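Festesard Desk Tidying Project
Progress report for February, prepared for the Vītola fund by Rasa Vasiliauskas

What a good month! When I last wrote we were still arguing over which everyday items belonged in the desk set, and now the list is settled: pens, markers, paper cups and a plain white table to work on. We went through 65 kinds of pens and markers from the supply closet at Clastine and kept 23. I'm really happy with the mix. Slim pens, capped markers, some with clips and some without (the clips matter more than we expected, they catch on cup rims).

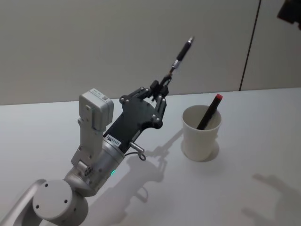 A slim black pen held above the white tabletop.

The task itself stays simple. Pens and markers start out on the table and should end up standing in a cup. We logged 157 rounds of it this month, well past what I promised in the fall, and the notes are far better than our early ones. Esora sent over a second sleeve of paper cups, so we can finally swap a cup as soon as the rim gets soft.

Cups are our biggest open question. A light paper cup tips easily when the first pen goes in at a slant, and I'd love to try a heavier one next to it. I have set aside 20 rounds for that comparison. 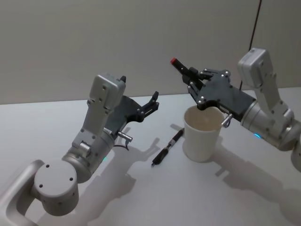 2 min read

Markers with red caps are my favorite part of the set. They show up so well against the white table, and it's easy to tell which end is which when you're going back over the notes late in the afternoon. Plain black pens are harder, and I'd like to add a few in other colors.

Still to do:
Label the storage trays
Write up the cup comparison
Send Clastine the list of pens we'd like to keep

Spending is on plan and I have no changes to request.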